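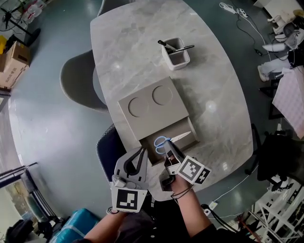 A place for the scissors at last as Bota gets its desks in order

Print this story | E-mail this story

20th May

If you have ever rented a desk at Bota, the shared workrooms over the old Waweru furniture shop, you will know about the scissors. There are never any scissors. You go in with a parcel to wrap, you look on the big table, you look on the windowsill, you look in the drawer with the takeaway menus in it, and then you end up biting through the parcel tape like an animal. I had a desk there for two winters and I still have a chipped tooth I blame on it.

So I was rather pleased to hear that the place has had a proper sort-out, and that every table now has its own organiser box. I went up on the day they were put out and had a good nose round.

The boxes are made of light grey cardboard, with a flat top and two round wells next to each other, and a long rectangular slot at the front which the scissors lie down in. Blue-handled scissors on the marble-patterned table, I noted, and a little white square pen holder with a couple of black pens in it just behind. I tried the slot myself and the scissors drop in very nicely, although if you have big hands you might want to tip the box a bit to get them out again.

The whole thing was the idea of Beatrice Okoth, who has run Bota for as long as I've known it and who keeps a list of everything people complain about. Scissors came top, then the heating, then somebody's radio.

"I bought scissors every single month," she told me. "I put them in a jar, and the jar went. I put them on a hook and people hung their keys on the hook. I thought, well, they need to live on the table, in something that looks wrong when it's got a hole in it."

That last bit is the clever part, I think. You can see the gap straight away when the scissors have wandered off. Whether people then get up and fetch them back is another matter, and Beatrice says she will be keeping an eye on the worst offenders (I didn't ask if I used to be on that list, but she gave me a look).

The boxes came from Dretico, a small packaging firm out on the Plomov road that mostly does trays for soap and candles. Jabari Lema drew up the shape for them at his own kitchen table, with a pair of compasses borrowed from his daughter. His first go had one enormous well in the middle, and everybody who tried it filled it with rubbish inside a day, so he changed it to the two smaller ones. What they are for is up to you. On my way round I heard votes for paper clips, drawing pins, elastic bands, mints and a cup of tea. Jabari would like it known that they are not for tea – it is cardboard, after all.

The bill for the lot, delivered, was 320 pounds, paid out of the desk rents. A few of the regulars grumbled to me that they'd sooner have had it spent on the heating. Mwangi Kimaro, who does bookbinding there three mornings a week, was not among them.

"I have carried my own scissors up and down those stairs for years," he said. "In my coat. I've sat on them. I'm all for it."

He did have one request, which was for a deeper pen pot, as the small ones let the pens lean out all over the place. I have to say I rather like them leaning. It makes a desk look as if somebody does some work at it.

While the boxes were going out, the rest of the place was having a turn too. There is still plenty to find a home for, and I won't pretend the corners are a pretty sight, but the tables themselves are a great improvement. Joyce Sang, who looks after the bookings, has made a rule that anything left out on a shared table overnight goes into a plastic storage bin, and anything still in the bin at the end of the month goes to the school fete. She has already had two people in to claim umbrellas, and one rather red-faced gentleman after a ukulele.

She is also after decent office chairs, if anyone has one going spare. They don't need to match. As anybody who has been up there will tell you, nothing has ever matched at Bota, and I would be sorry if it started now. Wheels would be handy, and the seat has to go up as well as down.

If you fancy one of the organisers for your own desk, Dretico is making a second batch of 60 and they'll be sold flat, so you fold them up yourself. Hélder Azevedo at the front counter is taking names. I watched him put one together while talking on the telephone, so it can't be very hard, though mine is still lying on the sideboard with one flap the wrong way round. The scissors aren't included and neither is the pen holder.

The workrooms are open to anybody who wants a look before taking a desk. Go up the side stairs and ring the bell twice, as the first ring hardly ever works. There are a few desks free over the summer, but Joyce says September is filling up already.

And if you happen to have a pair of scissors at home with orange handles and a bit of string tied on, they were mine. I'd like them back, please.

Shared 172 times | 14 comments

Print this story | E-mail this story

Contact the newsdesk | Copyright, all rights reserved | Back to top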